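From: Hirineo bench
To: handheld-grippers list
Subject: Re: [handheld-grippers] Paddle fingers vs. plain jaws, and which camera mount

On a morning in April, the Dronow shop wrote:

> We have been running the plain parallel jaws on our handheld units
> since the start and are thinking of moving to the wide paddle
> fingers. Before we order parts I would like to hear from anyone who
> has used both. Three questions.
>
> First, do the paddles block the camera? Ours looks out over the
> fingers with a wide lens and we already lose a lot of the picture
> to the body of the tool.
>
> Second, how are you carrying the electronics? We have everything on
> a bench with a long cable and people keep reaching the end of it.
>
> Third, has anyone gotten the Mittal controller to hold a steady
> rate with two units plugged in? Ours drops to one after a while
> and the log says nothing useful.
>
> We can share our jaw drawings if that helps anyone.

Hi all,

We have used both kinds of finger, so I can answer most of this. I'll take the questions in order and then add something on the lens, as it bears on the first one.

Paddles and the camera

Yes, they block some of it. How much depends on where the lens sits. We tried four mounting heights on the same body with the same lens. At the lowest one the finger tips were hidden behind the tool for the last part of the close, and that made the recordings close to useless for small objects. At the highest one we could see the tips at all times, but the tool got top-heavy and people started letting it tip forward when their wrist got tired.

We settled on the second highest. You give up a lot of the lower part of the view to the body, and a paddle takes a piece out of the side when it is open. I don't think that matters much. The body never moves relative to the lens, so you can mask it once and forget it. The finger does move, but you want to see it anyway.

What I would watch for is the middle. If you have a notch or a V in the front of the body, check that you can still see something through it with the fingers all the way shut. We printed one version with the V too shallow and had to throw it away. Cutting it deeper cost us nothing in stiffness that we could feel by hand. I haven't measured it.

Color matters more than we expected. We had black paddles first and the tracking code kept losing the edge against dark floors and dark clothes. A light rim around the pad fixed most of that. Ours is gray with a light rim now and I would not go back.

As for grip itself, the paddles are better on anything soft or floppy and worse on anything thin lying flat. With the plain jaws you can get under the edge of a card or a plate. With the paddles you have to push it to the edge of the table first. If your tasks are mostly towels, sponges and bottles, go with paddles. If they are mostly flatware, stay with what you have. We swap, and with the screws we use it takes six minutes if you don't drop one.

Carrying the electronics

We started with a bench and a long cable too. The cable was heavy enough that you could see it in the motion data as a steady pull to one side. People also worked in a half circle around the bench without meaning to, so all our recordings came from the same few directions.

Now the computer, battery and hub go on a rigid pack frame with ordinary shoulder straps. It is heavier than I would like. The weight sits all right if the battery is at the bottom, and it's bad if the battery is at the top, so put it at the bottom even though the cable run is uglier. We still leave a line plugged in when we are only setting up or checking the rate, and it gets unplugged before a real run.

Tie down everything on the pack. We lost most of an afternoon to a plug that worked its way loose each time the wearer bent down. The left unit would vanish for a second or so and come back, and we blamed the software for far too long. Get right-angle plugs if you can find them in the length you need. And leave enough slack at the shoulder for a full reach overhead, which none of us tried until somebody had to get something off a high shelf.

Our setup room is an ordinary room with a vanity along the back wall, a water dispenser and some tables. We keep the marker board out in the open part of it so that a person can check the tool against it before starting. 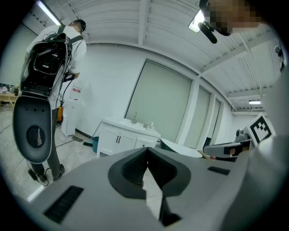

The Mittal controller

We had the same drop with two units. In our case it was power and had nothing to do with the controller. Both units were drawing from one hub, and when both fingers closed hard at the same moment the voltage sagged and one of them reset. The log shows nothing because the reset happens on the unit's side and the controller only sees it go quiet.

What to try, in this order:

1. Run each unit alone for as long as it normally takes to fail. If neither fails alone, suspect power.
2. Put the two units on separate supplies and run them together, squeezing something stiff.
3. If that holds, get a better hub or split the supply for good. If it doesn't, swap the two data cables and see whether the fault moves with the cable.

We got as far as step 2 and stopped. With split supplies it has held its rate through every run this month. I can't tell you anything about the newer firmware as we haven't put it on.

We also borrowed a Fodumon controller to compare. It handles two units from one hub without complaint and the log is much easier to read. Against that, the time stamps come from the controller and are not taken at the sensor, and we saw the finger position lag the video by 3 frames with the default settings. You can correct for it if it stays constant. Ours did within a run but changed after a restart, so we gave it back. If your work doesn't need video and finger position lined up closely, the Fodumon is the easier one to live with.

Lens

You didn't ask, but the choice of lens changed my mind about the mount more than once. We use a very wide one with dark corners. Straight things like ceiling beams bow outward and people near the edge look odd. For our purposes the width is worth it, as you keep the room in view even when the tool is pointed down at a table, and the pose tracking has more to hold on to.

Two warnings. Calibrate with the board out near the edges as well as in the center. Our first calibration used the center only, and the error toward the sides was bad enough that the paddle seemed to bend as it opened. Also, a wide lens picks up everybody in the room. We blur faces before anything leaves our machine, and you should plan disk space for keeping both copies while that step runs.

With bright ceiling lights we lock the exposure. On automatic, the picture went dark each time a tube light came into view, and the marker was lost for a moment right after.

What I would order

If I were starting from your setup, I would print one pair of paddles with a light rim and keep the jaws. Move one unit to a pack and leave the other on the bench until you trust the wiring. Don't buy a controller yet. Split the power first and see if the drop goes away.

I would like the jaw drawings, yes please. Ours have a small step on the inside face that catches on fabric and I want to see how you got around it. I can send the paddle files in return, both the shallow V and the deep one, though I don't know why you would want the shallow one.

One question back to the list: has anyone tried a soft skin over the paddles? We put a layer of silicone on one pair and it gripped well but started peeling at the lower edge, next to the grille. A glue suggestion would be welcome.

Hirineo bench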